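Chapter 7
Teaching by Hand: Recording Tasks for a Robot to Learn

What you will learn in this chapter

By the end of the chapter you should be able to plan a recording session, carry it out with a partner, sort the good recordings from the bad ones, and write up what you did so that another group could repeat it. You will need the work you did in Chapter 6 on coordinates and frames. If you missed the practical in that chapter, read section 6.4 before going on.

7.1 From written steps to recorded ones

In the first half of this book every movement was written out as a list of positions. You told the arm where to go, when to close and when to let go. That works well when the part is always the same shape and always in the same place. The sorting exercise in Chapter 4 was of that kind, and most groups had it running within two lessons.

It works much less well with household things. A cup may be turned so that its handle points away from you. A bag changes shape each time it is put down. You could try to write a rule for every case, and students on the Prindard course used to be asked to do so. The best set of rules any group handed in had 361 lines and still failed when the bag was folded over.

The other way is to do the task yourself many times, record how your hands moved and what the gripper could see, and train a program on the recordings. This is called learning from demonstration. The program is only as good as the demonstrations, and so most of this chapter is about making them properly.

7.2 The two-handed task

The project for this chapter is a tabletop task using two hand-held grippers, one in each hand. You hold each gripper from behind and work with its fingers instead of your own. The square black-and-white patterns on the mounts are markers. A camera that can see a marker can work out where the gripper is and which way it is turned.

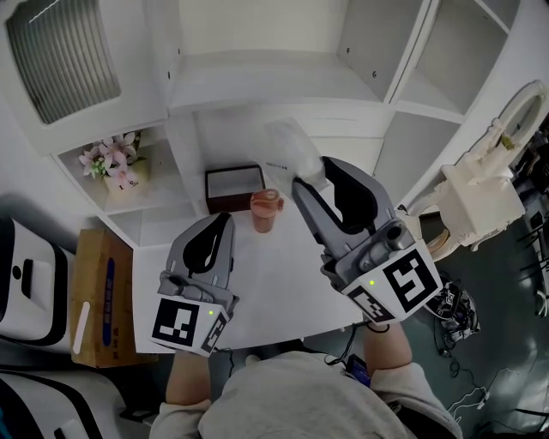 Figure 7.1 Both grippers in use at the table. Note the markers on the white mounts, and the cup, box and bag set out as objects for the task.

Keep the markers in view. New users tend to turn the wrist inwards when they reach across the table, and this hides the front marker from a camera facing them. If you have to turn the wrist, turn it slowly, so that the side marker comes into view before the front one is lost. Sleeves should be pushed back or kept close to the arm.

Cables are the other common cause of trouble. Let the cable hang in a loop with enough slack for your longest reach, and try that reach before you start recording. A cable that pulls tight halfway through will change how you move, and the program will learn the change along with everything else.

Lay out the objects in the positions given on your task card, then move each one a little between recordings. If you always put the cup in exactly the same spot, you will end up with a program that can only pick up a cup from that spot. Move the bag as well - it is the hardest of the objects to grip and the one most groups leave alone.

7.3 What the gripper sees

A camera on the gripper gives a very different view from one worn on the head or fixed to a wall. It is close to the fingers and travels with them. The lens is a wide one, which means that straight edges near the side of the picture come out curved. Do not try to correct for this by eye. The curve is the same in every recording made with the same lens, and the software allows for it.

Figure 7.2 comes from a camera of this sort. The ribbed pads are holding a white object at an opening in a shelving cabinet.
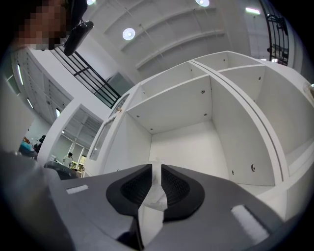

Qudah College - Department of Engineering and Computing - Robotics Project Group

Look at how much of the room gets in besides the fingers and the shelf: ceiling lights, railings, people in the distance. To you these are clearly background. To a program they are just more of the picture, and it may come to depend on them. A group that makes all its recordings under one set of lights, facing one way, may find that the program does badly when the table is turned round. Plan at least two directions of work and note in the log which one was used.

The same goes for height. Reaching into a low compartment and reaching on to a high shelf give quite different pictures, even when the object is the same. Treat them as separate tasks, with separate names.

7.4 Planning a session

Work in pairs. One person handles the grippers and the other runs the recorder and keeps the log. Change over after twenty recordings, or sooner if the person with the grippers is getting tired. Tired arms make jerky movements.

The log sheet for this course is the Rarkis sheet, printed at the back of the book. Fill in one row for each recording, at the time:

Recording number
Task name
Starting positions, copied from the task card and marked with any change
Direction of work
Kept or rejected, with the reason

Do not leave the last column until the end of the session. By then you will not remember which recording had the slip in it.

A recording should be rejected if an object was dropped, if a hand other than the gripper touched an object, or if a marker was out of sight for more than a second. A slow recording is not a bad one. Neither is one where you had to try the grip twice, provided that the second try was made calmly and the task was finished. Some of these should be kept, as they show the program what to do after a first try fails.

7.5 How many are enough?

There is no fixed answer. In last year's project, called Woller, the class recorded roughly 3000 attempts across all groups. One group kept 461 and did well with the cup but poorly with the bag. Another kept only 292, all of them made with care and with the bag moved every time, and its program managed the bag more often than any other in the class.

Read both sets of log sheets in Appendix C before you plan your own session. Pay attention to the reasons given for rejected recordings, and to how often the starting positions were changed.

Before you begin the practical

Check that both grippers open and close fully. Check that the pads are clean. Agree with your partner on the words you will use for start and stop, and use the same words throughout. Then turn to Practical 7A, which starts with ten trial recordings that are not kept.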